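報道関係者各位

2026年9月11日
クラブ・クリストゥヴポート(Clistuvport)

女子トップチームの新シーズン体制、および負傷者情報の公開方法の変更について

サッカークラブ「クリストゥヴポート」(以下、当クラブ)は、女子トップチームの新シーズンに向けた体制と、選手の負傷に関する情報の公開方法を次のとおり決定しましたので、お知らせいたします。あわせて、ホームスタジアム「ピレイ・パーク」の座席の変更、シーズンチケットの販売状況、ユニフォームについてもご案内いたします。

■負傷者情報の公開方法について

昨シーズンまで、当クラブは選手の負傷について、試合の前日に監督の記者会見の中で口頭でお伝えしてきました。しかし、この方法では会見に来られない地方の記者の方、またサポーターの皆様に、同じ情報が同じ時間に届かないという問題がありました。会見の言葉が短く引用されて、負傷の程度が実際より重く伝わったことも、昨シーズンに二度ありました。

新シーズンからは、リーグ戦の二日前の正午に、クラブ公式サイトに「出場可否一覧」を掲載いたします。一覧には、選手の背番号、負傷の部位(足首、膝、太ももなど)、および次の四つの区分のうち一つを記載します。

・出場可能
・試合当日に判断
・欠場
・長期離脱(復帰の見込みは別に発表)

診断の詳しい内容、手術の方法、服用している薬などは記載いたしません。選手本人が公開を希望しない場合には、部位も記載せず、区分だけを掲載します。これは選手全員との話し合いで決まったことですので、取材の際にもご理解をお願いいたします。

代表チームの活動の期間中に負傷した選手については、代表チーム側の発表を待ってから掲載します。そのため、掲載が正午より遅くなることがあります。

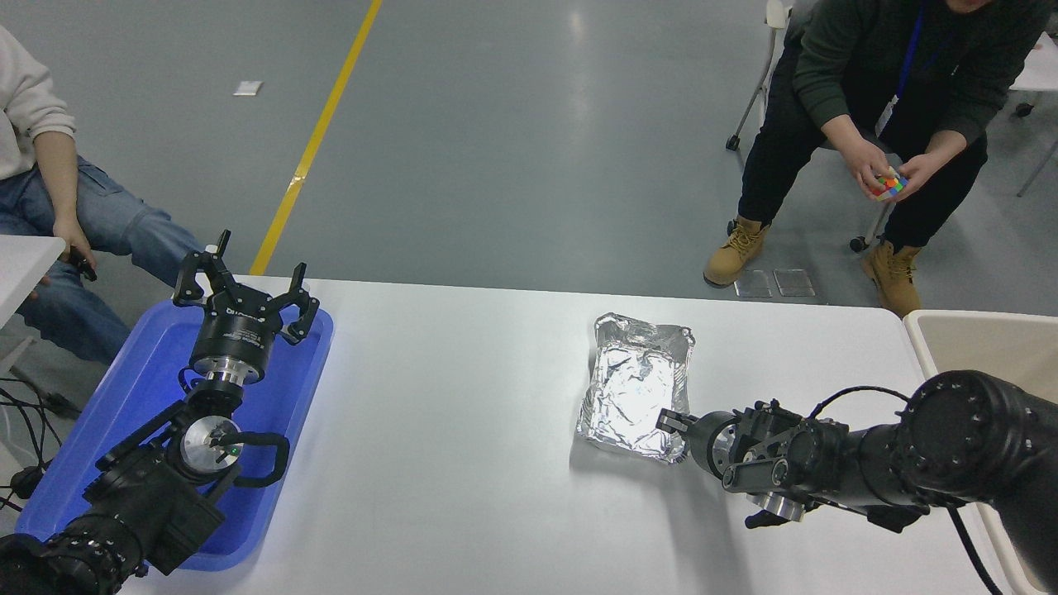 白いテーブルと青いトレー、二本の黒いロボットアーム

■メディカル部門の体制

メディカル部門は、これまでの理学療法士四名に、新しく二名を加えて六名の体制になります。新しい二名のうち一名は、アカデミーの選手を専門に担当します。アカデミーの選手は学校の授業が終わってから練習に来ますので、夕方の時間に相談できる人が必要だという声が、以前から保護者の方々より寄せられておりました。

また、リハビリテーションの記録については、ベケックス(Bekex)社の記録システムを使用いたします。今までは紙の用紙と表計算のファイルを両方使っていたため、練習場とスタジアムで記録の内容が違っていることがありました。新しいシステムでは、担当者が入力した内容を、許可を受けたスタッフがどちらの場所でも見ることができます。選手も自分の記録を自分の端末で読むことができます。記録は第三者には提供いたしません。

復帰の判断の手順も変更します。昨シーズンは、チーム練習に合流した次の週から試合の登録が可能でしたが、新シーズンからは、筋肉の負傷で三週間以上離れていた選手について、チーム練習に最低五回参加してから登録することとします。監督、理学療法士、選手の三者が合意しない場合は、登録を見送ります。

■トップチームの登録選手

開幕時の登録選手は二十三名です。新しく加入した選手は五名で、このうち二名はアカデミーからの昇格です。ゴールキーパーは三名のままで変更はありません。登録選手の一覧と背番号は、公式サイトのチームのページに本日より掲載しております。

開幕戦には、足首の負傷から回復中の守備の選手一名と、ふくらはぎに張りがある攻撃の選手一名が出場いたしません。二人とも練習場で個別のメニューを行っており、チーム練習への合流の日は決まりましたら一覧でお知らせします。冬の移籍期間である1月までは、新しい選手の獲得の予定はありません。

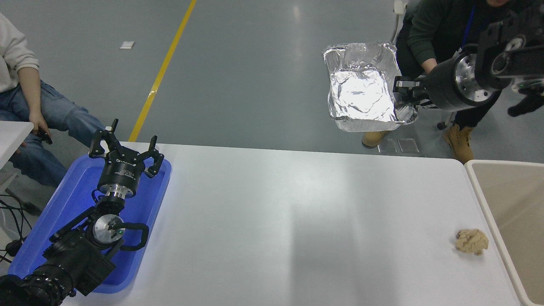 なお、アカデミーから昇格した二名は、今シーズンの間、アカデミーの試合にも出場することができます。トップチームの試合と日程が重なる場合は、トップチームを優先します。二名とも学業を続けますので、平日の午前中の取材はお受けできません。何とぞご了承ください。

■ピレイ・パークの座席について

ピレイ・パーク(Pillay Park)では、夏の間に東側スタンドの座席の取り替え工事を行いました。今回新しくした座席は1,464席です。これにより、スタジアム全体の収容人数は4,000名となりました。工事の前と比べて通路が広くなり、車いすをご利用のお客様の席は16席になりました。車いす席の隣には、付き添いの方のお席を必ず一つご用意します。

東側スタンドの入場口は、第二試合から北門に移ります。開幕戦だけは今までどおり南門をお使いください。北門の照明の検査が開幕戦の後になるためで、ご不便をおかけいたしますことをお詫び申し上げます。駐車場の場所と料金に変更はありません。

雨の日の傘のご使用は、後ろの方の視界をさえぎりますので、全席で禁止とさせていただきます。雨具は売店でも販売しております。

■シーズンチケットの販売状況

昨シーズンのホームゲームの平均入場者数は3,567名でした。シーズンチケットは現在、西側スタンドが完売し、東側スタンドと南側の立見席に残りがあります。価格は昨シーズンと同じです。

すでにお持ちの方で、座席の工事によって席番号が変わった方には、新しい番号を書いたはがきをお送りしました。開幕戦の三日前までに届かない場合は、お手数ですがチケット窓口までご連絡ください。古いカードもそのまま入場に使えますが、カードに印刷された席番号は古いものですので、お席を間違えないようにお願いいたします。

■ユニフォームについて

新シーズンのユニフォームは、引き続きプリサード(Prisard)社が製作します。ホーム用は濃い緑、アウェー用は白です。今年は選手の意見を聞いて、パンツの色をホーム、アウェーとも濃い緑にしました。サポーター用の販売は開幕戦の日にスタジアムの売店で始め、オンラインストアでの販売はその翌週からになります。子ども用のサイズは数に限りがあります。背番号の印刷をご希望の場合は、お渡しまで二週間ほどお時間をいただきます。

■取材の申請について

開幕戦の取材を希望される方は、試合の四日前の午後五時までに、公式サイトの報道関係者用フォームから申請をお願いいたします。写真撮影の場所は、南側のゴール裏と西側のタッチライン沿いになります。東側からの撮影は、新しい座席のお客様の視界に入るため、今シーズンはできません。試合後の取材エリアは、西側スタンド一階の通路に設けます。

負傷中の選手への個別の取材は、広報担当が選手本人に確認した上でお返事いたします。お返事まで二、三日かかることがありますので、早めのご連絡をいただければ幸いです。

■本件に関するお問い合わせ

クラブ・クリストゥヴポート 広報担当
受付時間:平日 午前十時から午後五時まで
お問い合わせは、公式サイトの報道関係者用フォームよりお願いいたします。

チケット、座席に関するお問い合わせは、ピレイ・パークのチケット窓口で承っております。試合当日の窓口は、試合開始の三時間前に開きます。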